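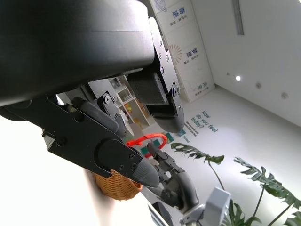
## Basket task, week two

The club moved on to the basket task this month, so this post is mostly notes on that. If you're new here, I help out with the Saltilden robotics club, and we are getting ready for the Trinby student challenge in June. Two arms, one basket with a handle, fruit inside. The arms have to take the basket off the table, carry it to a mark and set it down with everything still in it.

I wrote last time that the single-arm version was going well. The two-arm version is harder, mostly on timing. Kilian Wieser wrote the first controller over the summer and it treats each arm as its own program. One arm closes on the handle, reports back, and then the other one starts. That works on paper. In practice the first arm pulls the handle a little as it closes, and the second arm then goes to where the handle used to be.

Johanna Imhof's fix was to let the second arm wait in a parked position with its fingers up, then take a new reading of the handle after the first grip. It adds a few seconds per run. The challenge doesn't score speed until the final round, so we kept it.

Some numbers from the log, for those who asked:

- 531 runs recorded so far, both arms
- 135 of those thrown out, nearly all for bad timestamps
- 500 good runs is the goal before we train anything

The timestamp problem was our own doing. The two arms were logging from different clocks, and we only noticed when Remo Hofstetter plotted one against the other and the lines drifted apart. He has a script now that checks this at startup and refuses to record if they don't agree. I'd like to put it on the club page once he has cleaned it up.

We also changed how we teach the grip. The newer members used to start by driving the arm straight at the handle from above. Now they start from the side, low, with the fingers wide open, and come up to the handle slowly. It looks clumsy but there are fewer bumps against the rim. A soft handle wrapped in cloth is more forgiving than the bare one we had from the Koller kit, and the grip force can stay lower. 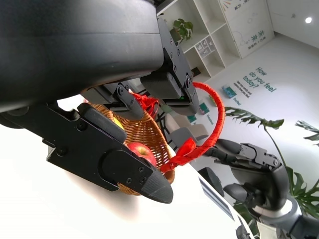 Italo Testa disagrees with me on the force setting. He thinks a low grip is fine for lifting but will slip as soon as the arms start to travel, and that we should set it higher from the start and leave it there. He also wants heavier fruit in the test set, on the grounds that the judges are free to bring their own. I think he is right about the fruit. On the force I'd like to see more runs first – the handle twists when both sides squeeze hard, and then the basket tilts.

Next up is the set-down. The rules say the basket has to stand by itself with both grippers clear of it, and we haven't written any of the release code yet. Kilian has a draft that opens one hand at a time. Florian Berchtold wants both to open together and has started his own version, so we'll run the two against each other and keep whichever spills less.

The entry form for Trinby still needs a team name.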